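Search the guide
Enter keyword Go

Section 9. Registering for a crossing slot at Grīnberga

Foot passengers and drivers of private cars must hold a slot before they join the queue at the Grīnberga crossing point. Slots are booked in Prallum, either at home or at one of the terminals in the Rideck waiting hall. Freight is booked separately (see section 11).

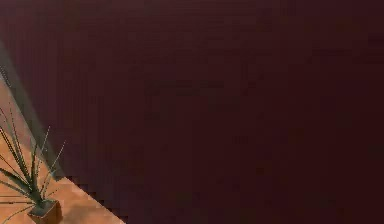
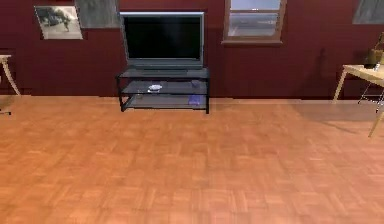

Ojārs Jaunzems writes that he booked for his mother and himself in one go, and on the day only his own name came up at the barrier. He asks whether two people can share a slot. They can't. Each traveller needs a slot, including children who are on a parent's passport. Use the group option in step 5 to keep the slots together.

Before you start

You will need:
- the passport or travel document you will carry on the day
- your permit number, if you need a permit to cross
- a mobile number that works on both sides of the border
- the registration plate, if you are taking a car

Note: Humanitarian and medical cases do not use Prallum. Ring the crossing office on extension 114 and have the hospital letter or referral to hand.

9.1 Creating the booking

1. Open Prallum and choose "New crossing".
2. Select the direction of travel. The two directions have separate calendars, and a slot in one cannot be moved to the other.
3. Choose a date. Open days are shown in green and closed days in grey. A day marked with a line through it has been withdrawn after being announced.
4. Enter your name exactly as it is printed in the machine-readable lines at the bottom of the passport page. Leave out accents if the passport leaves them out there.
5. If others are travelling with you, press "Add to group" and repeat step 4 for each person. A group can hold up to nine people.
6. Enter the permit number. Spaces are ignored.
7. Check the summary page and press "Confirm".
8. Write down the booking code, or print the slip. Prallum also sends the code by text message.

Caution: Do not press "Back" in the browser after step 7. Doing so can create a second booking under the same passport, and both will then be held for checking.

9.2 Pairing the booking with your document

The gates use Ferix readers, which match the slot to the document. Pairing can be done in the waiting hall up to the time of your slot.

1. Lay the passport face down on the Ferix glass, open at the photo page.
2. Keep it still until the light stops flashing.
3. Type in the booking code.
4. Wait for the word PAIRED. In a group, each traveller has to do this with their own document.

If the reader shows error 3429, the name in the booking does not match the document. Open the booking, choose "Correct name", and try again. The name can be corrected once. After that, go to the staffed desk.

Caution: Do not put a damaged or taped passport on the reader. Take it to the desk.

9.3 Closures and changed dates

The crossing is sometimes opened or closed at short notice. The opening on Tue 5 April was announced the evening before, and slots were released in batches as the day went on.

When a day is withdrawn:

1. You will receive a text message with the word CLOSED and your booking code.
2. Reply with 1 to be moved to the next open day, or 2 to cancel.
3. If you do not reply, the booking is kept on the waiting list in its original order.

Note: The waiting list holds 2000 names in each direction. Once it is full, no new bookings are taken for that direction until places come free.

Bookings left on the waiting list at the end of December are deleted and must be made again. Permit numbers are not affected.

Next: Section 10. Baggage limits and declared goods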